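Working Group on Good Practice for Tabletop Robot Cells

Minutes of the meeting of July 8, 2026

Place: Arboleda building, upstairs meeting room, and by call
Present: Zofia Szewczyk (chair), Nabila Mansour, Eldana Gidey, Milagros Sánchez (by call), Marisol Mosquera (minutes)
Excused: none

1. Opening and last minutes

Zofia opened the meeting and asked if there are remarks on the minutes from May. Milagros asked for one correction. In item 4 it was written that Floltmont "agrees" to the shared rules. It should say that Floltmont "will study" the shared rules. This is changed. With this correction the minutes are approved.

The agenda was accepted with one addition from Eldana, about the names of stored recordings (see item 6).

2. Actions from last time

Nabila has sent the draft of the house rules (version 2) to all members. Comments came from Eldana and from Milagros. Marisol has not yet sent comments and will do it this week.

Eldana has asked the Jeltard workshop if the stop button can be moved to the front side of the bench. They can do it, but they want a drawing first. The action stays open.

Zofia has spoken with the building office about the key for the cell room. There will be a second key. It is kept at the reception and one must sign for it.

3. House rules, part A: the work surface

This was the longest item. Nabila went through the draft line by line and the group discussed where it was needed.

A1. Before a session the table is cleared of everything that is not part of the task. Pens, phones and cups for drinking are not left on the table. Milagros asked how a new operator can know which cup is for the task and which is for coffee. It was agreed that drinks are not brought into the cell room at all, so the question does not come up. Zofia wants this sentence at the top of the page in large letters.

A2. The surface is wiped before the first run of the day and after every change of objects. Eldana finds that wiping after every change is too much. In her experience small crumbs and specks do not disturb the grip, but they do disturb people who later look at the recordings and must decide if a dark spot is an object. Nabila answered that this is exactly her reason for the rule. After some discussion the text was kept, with the words "when dirt can be seen" added at the end of the second part.

A3. Objects are placed fully on the table, standing as the task sheet says, and not nearer to the edge than the width of a hand. For the rounded corners the group could not agree how one should measure. Eldana will propose a text. 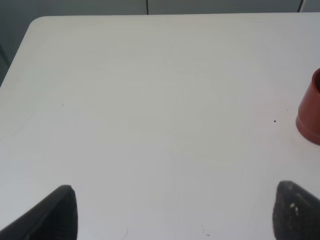 A4. Cables. Marisol asked that the rules say something about cables that hang near the table, also those that do not belong to the robot. Draft text: "A loose cable must not be able to reach the work surface. It is fixed to the wall or taken away before the arm is switched on." Milagros supports this but would like to have the word "loose" explained, because at Floltmont the cables are held with tape and the people there consider them fixed. Zofia said tape is fine for one day and not for longer. The text was accepted with this remark.

A5. Gripper fingers. The pads are looked at before each session. Marks from normal use are allowed. If a pad is torn, or if it can be moved by hand, the session does not start. Nobody had a comment on this.

4. House rules, part B: people and movement

B1. One operator is in charge during a session and this name is written on the sheet. If the operator leaves the room, the arm is put in its rest position and the motors are off. There was a question from Milagros if this is also true for a very short absence. The answer of the group is yes.

B2. Hands stay away from the table while the arm moves. To put an object back in its place, the operator first presses pause, waits until the arm stands still, and then reaches in. Eldana said that many people reach in too early when they are tired. She proposed a longer break after 100 runs. Nabila would prefer a break by time and not by number of runs, because some tasks are very short. Both texts go into the next draft and we will choose in the next meeting.

B3. Speed. The draft says that a new task is first tried at low speed. Zofia asked what is low. No value was agreed today – Nabila will ask the people from Elari what they use in their own cell, and bring the answer.

B4. Visitors stand behind the line on the floor. The line at Arboleda is partly worn off and must be painted again. Marisol will order it.

5. Log sheet

Eldana showed the new log sheet. It has now 14 fields, and the group finds this too long. Operators will fill the first lines with care and the last ones without care. It was decided to take out the room temperature and the field "general impression". The field "what was on the table at the start" stays, even if it takes time to write, since it was often missing when questions came later.

Milagros asked if the sheet can be filled in on a tablet. Zofia is not against it, but wants paper to stay possible for at least this year.

6. Names of stored recordings (Eldana)

The shared drive has now some 4000 recordings and the names follow three different habits. Eldana proposes: site, date, task, run number, always in this order and without spaces. Old recordings are not renamed. The group agreed. Milagros will check that the tool at Floltmont can write names in this way. If it cannot, she informs the others before the new rule is published.

There was a short discussion about failed runs. Some operators delete them. The rule will say clearly that failed runs are kept and marked as failed.

7. Any other business

Nabila reported that two operators asked for a short training on the stop button and on restart after a stop. She can give it together with Marisol. The date will be sent by mail.

Zofia reminded everybody that the house rules do not replace the risk assessment of each site. She would like to have this sentence on the first page – it was in the old version and was lost.

8. Actions

Eldana: text for A3, distance at rounded corners
Eldana: drawing for the Jeltard workshop
Eldana: shorter log sheet
Nabila: ask Elari about speed for first trials
Nabila: next draft of parts A and B, with both texts for B2
Marisol: comments on version 2, painting of the floor line
Marisol and Nabila: date for the training
Milagros: check of recording names at Floltmont

The date of the next meeting will be fixed by mail when the next draft is ready. Milagros will again join by call.

Minutes written by Marisol Mosquera. Corrections please to her before the next meeting.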